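Booking Direct or Through a Site: What Guests Pay in Nyanda
Project report, Travel and Hospitality course
Gitau Swai and Edgardo Tan
5 Aug 2023

1. Question

We wanted to know if people who rent short-stay apartments in Nyanda pay less when they book with the owner than when they use a booking site. Travel blogs often say yes. We found very little that looked at small towns, where most owners have one or two places and set prices by hand.

2. Method

We used listings from two areas, Durnar and Surkar. A listing was kept if the same apartment could be booked both ways for the same nights in May. We started with 700 listings and kept 487. Most of the others had no direct price, or the owner did not answer our message.
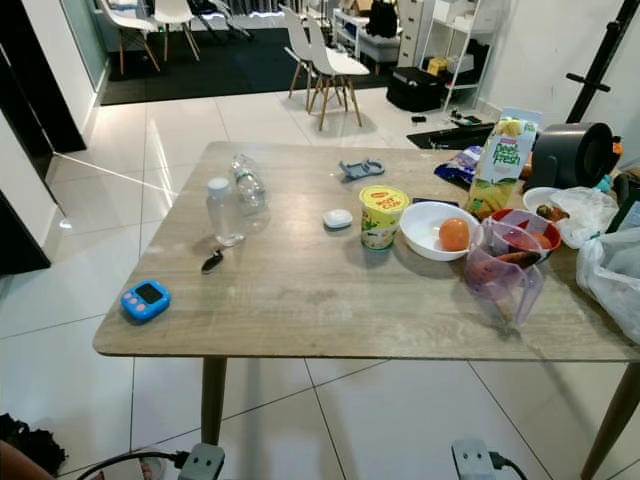 For each apartment we wrote down the nightly rate, the cleaning fee, the service fee and the deposit. All prices were for two adults staying three nights. We left out taxes because they are the same either way. Edgardo took the Durnar listings and Gitau took Surkar, and then we traded and checked each other's sheets. A few owners gave a price range, and for those we used the higher number.

Kitchens were noted too. An apartment went in the "full kitchen" group if the listing named a refrigerator, a stove and a table to eat at.

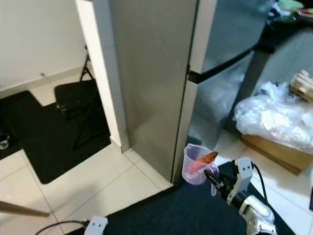 3. Results

Direct booking was cheaper for 206 of the apartments. For the rest the total was the same or higher. The main reason was the cleaning fee, which many owners raise for direct guests on short stays. In Surkar the gap was small. In Durnar it was wider, mostly near the Skatside ferry stop.

Apartments with a full kitchen had higher cleaning fees in both areas. The deposit was also higher, and over 70 owners wanted it in cash.

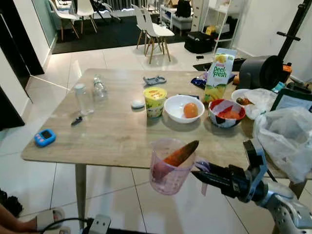 4. Problems

We only looked at one month, and it is before the busy season. Some owners may have lowered the price when they heard it was for a student project. We did not ask about refunds, and a guest who has to cancel might lose more by booking direct. Gitau would like to repeat the Surkar part with one-week stays, where the cleaning fee matters less.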